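Library > Sports > Association football > Competition formats > Two-legged tie

Two-legged tie

A two-legged tie is a pair of soccer matches played between the same two clubs, one at each club's home ground, with the scores added together to decide who goes through. The combined score is called the aggregate. If a club wins the first match 2–0 and loses the second 2–1, it advances 3–2 on aggregate, even though it lost on the night. Few formats in sport get so much drama out of such simple arithmetic!

Format

Each match is known as a leg. The order of venues is usually set by a draw, though some competitions give the second home match to the club with the better record in an earlier round. A red card or a pile of yellow cards picked up in the first leg can rule a player out of the second, so a late, careless foul in a game that seems settled may cost a team its best defender when the tie comes back to life.

Many coaches like to play the second leg at home, with the crowd behind them and the target already known. Others would much sooner start at home and build a lead. The argument is as old as the format and shows no sign of ending, which is part of the fun.

Away goals

For decades, many competitions used away goals as the first tiebreaker. If the aggregate was level, the club that had scored more goals away from home went through. A 1–1 draw on the road was therefore a fine result, and a 0–0 at home was not as safe as it looked. One away goal late in the second leg could turn the whole evening upside down, leaving the home side needing two instead of one.

Supporters of the rule said it rewarded bravery. Critics said it made home teams nervous in the first leg, and that it was unfair when applied in extra time, when only one of the clubs was playing away. Many competitions have now dropped it, and a level aggregate goes to extra time or straight to penalty kicks.
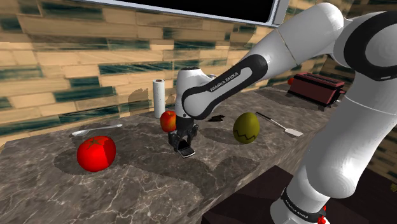

Following a tie from home has its own customs. In the Jugah Cup, a regional amateur tournament with 16 clubs, second legs kick off in the evening and are carried on local radio, and plenty of listeners keep the aggregate on a scrap of paper as they cook. Baiba Kalniņš, who covered the cup for many seasons, called these her "kitchen nights" and wrote warmly of scores penciled on whatever was in reach. A gray marble counter with a roll of paper towels on it would have suited her nicely, the towels being her favorite scorecard. Her running tallies for the Zosetent and Kastwood semifinal, which swung back and forth through both legs, are still quoted by fans of the two clubs.

Comebacks

The great appeal of the format is the comeback. In one much-loved Jugah Cup tie, Voltier lost the first leg 3–0 and were given little chance. Coach Rohani Tambunan moved winger Ilham Sitompul into the center for the return match, and he scored twice before halftime. Naheed Yousafzai headed in the third with 14 minutes left, and Voltier won on penalties in front of 2,000 people, a record for the ground. What a night that must have been!

Goalkeeper Yusri Tarigan saved the last kick of the shootout, diving low to his left.

Related formats

Some cups use a single match at a neutral site for the final and keep two legs for the earlier rounds. Others play one match throughout, with a replay if the score is level. Promotion playoffs often use two legs in the semifinals, so that both sets of fans get a home game at the sharp end of the season.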